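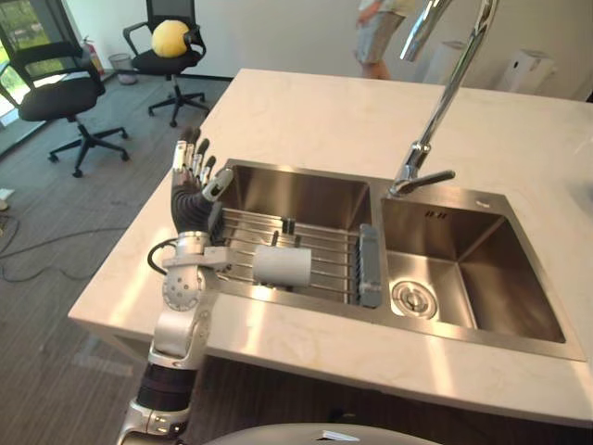

Robotic hand next to a kitchen sink with a drying rack.

Ticket 3583
Subject: Peso rate in Drirby does not agree with the rate on the Stelta quote
Opened by: Kaisu Laaksonen
Opened: November 14, 2022
Area: Rate feed / EUR to COP
Status: Solved, one point still open

Description from the customer

Hello. We pay our supplier in Colombian pesos from the euro account, and we use Stelta for the transfer. Then the transfer comes into Drirby through the Prantl connector, so that I don't need to type it by hand. Until last month this worked well. Now the euro value which Drirby writes for each peso payment is wrong, and the difference is too big to be a fee.

I know that the rate on a quote and the mid-market rate are not the same thing. I have read the help page about it. Our spread with Stelta is 40 basis points and it is always visible on the quote, so I can calculate it myself. The difference I see in Drirby is much larger than this, and it also goes in the wrong direction: the payment looks cheaper than it was.

What I have tried already:

Signed out and signed in again, in both programs.
Deleted one test payment from Drirby and imported it again. Same wrong value.
Changed the display language from Finnish to English, as I thought that the decimal comma could be the reason. No change.
Asked Irja Jääskeläinen from our Skunthorpe office to import the same payment with her own user. She gets the same value as me.

Payments in Swedish kronor and in US dollars are correct. It is only the peso.

Please tell me if I should stop the import for now. I have the month closing soon and I would not like to correct everything two times.

Kaisu

Reply from support (Florêncio Bastos)

Hello Kaisu, thank you for the clear report. Yes, please pause the import for the peso account only. You find it in Connector, Accounts, then the switch on the right side. The other currencies can continue.

My first idea is an old rate in the cache. The Stelta page refreshes its live rate every 60 seconds while it is open, but the connector keeps a rate for 20 minutes before it asks for a new one. If the peso moves in this time, the two numbers will differ. Could you please make one new quote, write down the time, and then send me the rate log from the connector? You don't need to confirm the quote, it is enough to open it.

Florêncio

Kaisu Laaksonen

I made the quote and I attach the log. I also waited until the cache time was over and did the same again. The value in Drirby changed in neither case, not even in the last digit. I don't think that this is a cache, because the peso rate on your own page was moving all the time when I looked at it.

One more thing which I noticed. In the log there is a column called "rate" and for the dollar it has many different digits. For the peso it has 0.0002 on every line. Is this normal?

Florêncio Bastos

No, this is not normal, and I think you have found it. I pass the ticket to Bart Van Wijk, who maintains the connector on the Prantl side.
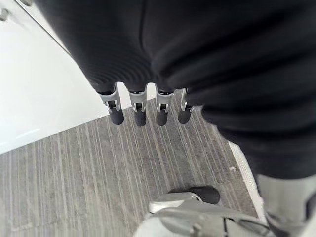
While he looks at it, I can already explain what the column means. The connector has two ways to store a rate. The direct way says how many pesos you get for one euro, which is a number in the thousands. The inverse way says how many euros you get for one peso, and this is a very small number with several zeros after the decimal point. Both are correct ways to say the same thing, but if you cut the small number after four decimals, there is almost nothing left of it. The dollar and the krona don't suffer so much from this, as their inverse rates are larger. You would see a small difference in them also, but it could be hidden in the normal rounding.

The quote and the transfer on the Stelta side are not affected. Your supplier got the correct amount of pesos and your euro account was charged with the correct amount. Only the value written into the bookkeeping is wrong.

Bart Van Wijk

I can confirm. In the last connector update we changed the default direction from direct to inverse for all new account links. Accounts which were linked before the update keep the old direction, except when somebody opens the account settings and saves them again. Then the new default is taken without a message. Kaisu, did you change something in the peso account last month? Even a small thing, like the name of the account.

Kaisu Laaksonen

Yes, I changed the name. Our auditor wanted the currency code to be in the name of every account, so I added COP at the end and saved. I did it for the other accounts as well. I did not touch any rate setting, and I did not know there was one.

Bart Van Wijk

Then it fits. Please do the following, in this order:

Leave the import switched off.
Open Connector, Accounts, and choose the peso account.
Open Advanced and find the line "Rate direction". Change it from "Inverse" to "Direct".
In the line under it, "Decimals", choose "As received".
Save, and close the settings window completely. The old value stays in memory as long as the window is open.
In Drirby, delete the peso payments that were imported after you renamed the account. Don't edit them, delete them.
Switch the import on and choose "Fetch again from date". Give the date when you renamed the account.

Please do the settings also for the krona and the dollar. It is your decision if you want to import these again, it depends on how exact your closing must be.

Kaisu Laaksonen

I have done all the steps. At first the values were still wrong, but this was my mistake: I had only made the settings window small and not closed it. After I closed it and fetched again, the peso payments agree with the quotes to the cent, when I include the spread. I compared each of them with the confirmation from Stelta.

I imported the dollar and the krona again too. The differences were small, but I prefer to have them correct.

I have two questions before we close this. First, our colleague Duván Valderrama has his own link to the same peso account, which he uses for travel costs. Must he do the same steps? Second, will there be a warning in the program? I would not have found this without the log, and I think many people never open it.

Bart Van Wijk

For Duván: yes, the direction is saved for each user link and not for each account. He should check the line "Rate direction" first. If it already says "Direct", he can leave everything as it is.

For the warning: I have registered it as a separate request. The plan is that the connector shows a message if the stored rate has fewer digits than the received one. I can't promise a date. Also the help page will get a note about renaming accounts, Florêncio is writing it.

Kaisu Laaksonen

Duván has checked, and his link was on "Inverse". He has changed it and his payments are being fetched now. You can mark my part as solved. Please keep the ticket connected to the request for the warning, so that I get an e-mail when it is ready.

Florêncio Bastos

Done. Ticket set to solved, request for the warning linked and open.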